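Can a Robot Really Pick Up a Stick?

People love to say that robots will soon do everything. They will cook your dinner, clean your room and drive you to school. Maybe. Before you believe it, ask a robot to do something a toddler can do. Ask it to pick up one stick from a pile.

That is the job in the Sellow Challenge, a project for older students. Each team gets a robot arm, a bin and some painted bars. The arm has to take the bars out of the bin one at a time. Sounds easy, right? Try it yourself with some crayons in a shoebox. You probably didn't have to think at all.

The robot has to be told everything. Where is the bar? Which way is it pointing? How hard should I squeeze? If the answer to any of those is a little bit wrong, the gripper closes on air, or bonks the side of the bin.

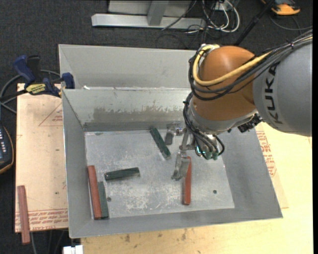 Agustina Toledo is on a team called Trerketti, and she is tired of robot videos on the internet. "They show you the one time it worked," she says. "They don't show the other tries." Her team writes down every try, even the embarrassing ones. Bars that lie every which way are harder than bars in a neat row, and a bar right beside a wall is a special pain. Look at the long red one in the lower left corner of the bin. It runs along the wall, with a green bar tight against its other side. Where would you put the gripper's two fingers? There isn't much room for them, is there?

In September the team ran 1,000 tries, and the arm got the right bar 94 times out of every hundred. That sounds great, and it's a good grade on a spelling test. But would you ride a bike if the brakes worked 94 times out of a hundred? I wouldn't.

Uriel Saavedra, who coaches the team, doesn't mind that question. He says a score only means something if you know how the test was done. Did somebody place the bars nicely first? Did they stop counting after a bad day?

So here are two things to ask the next time you see an amazing robot. How many times did it try? And who set up the pile?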